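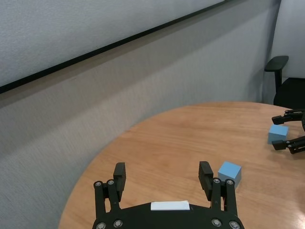 Lucienne Bouvier wrote in to ask how we keep finds bags from getting muddled between trenches, her lot at Jusitz lost a whole tray that way. Quick version.

Posted in: Field Methods, Finds

Washing and bagging sherds

1. One context per tray. Label goes in before the sherds do.
2. Cold water, soft brush. Brush the breaks too, or the joins wont sit right. No soaking.
3. Dry flat, out of the sun. Two days, longer in Febuary.
4. Bag by context. Site code and trench in pencil on the tag, then again on the bag in marker.
5. Over 21 sherds? Split the bag, write 1 of 2.

Painted plaster: don't wash. Ask first.

Last updated: Tuesday, March 21, 2017

Related
Drawing a section at Millet
Pestel, Trench 3: context list
Sieving for small bone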